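Teaching pick and place by remote control: my arm keeps stopping just above the apple

Posted by Tully

Hi everyone, and thank you in advance for reading all of this. I'm new to teaching a robot by hand (well, by hand controller) and I've been practicing in a simulated kitchen before I let myself near a real arm. The task is about as plain as they come: pick up the apple and put it in the grey bowl. I drive the arm myself, save each run, and then train on what I saved.

I recorded 60 runs in July, and I was pretty proud of them! But the trained arm comes down beside the apple, opens its fingers and just hovers. Now and then it wanders off toward the big dark red thing next to it instead. Do I need more runs, or are mine no good? 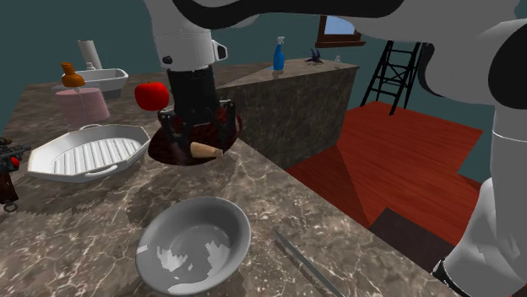 Remote Control and Demonstrations

I should add that I'm slow. I tend to stop over the counter and line things up by eye before I commit, and my main view has the arm taking up much of the right side. I haven't touched the layout between runs either, so the bowl is always in front and the apple is always by the grill pan.

Indik

Oh, I remember this stage very well, and please don't throw your work away yet! I would bet on the pauses. Every time you stop to line up, you're saving a long stretch where the right move is "stay put," and the arm learns that lesson beautifully. Try trimming the still parts out of the runs you have and training again before recording anything new.

Then practice the reach a few times with recording off, until you can go down, close and lift in one easy motion. It doesn't have to be fast. If you miss the grasp, back up and try again, and keep a few of those runs too, so the arm sees how to recover. A second view from the wrist helped me a lot, especially for apples, which roll if you nudge them.

Zorkex

more data. I did 300 for mine and it was fine

Dandadico

I agree with Indik on the pauses, and I'd gently add that more runs of the same layout won't do much for the wandering. Your apple and that dark object are both red and both sit close to the gripper, so move them around between runs. Put the apple on the other side of the pan, shift the bowl a little, turn the pan so the handles point somewhere else. I'd leave the clutter in, by the way, as long as you always go for the apple.

My own set ended up at 427 runs and I kept 238 of them after watching them all back (a long evening, with a lot of tea). The smaller set did better for me. Start with yours, trim it, add a couple dozen with things moved, and come tell us how it goes!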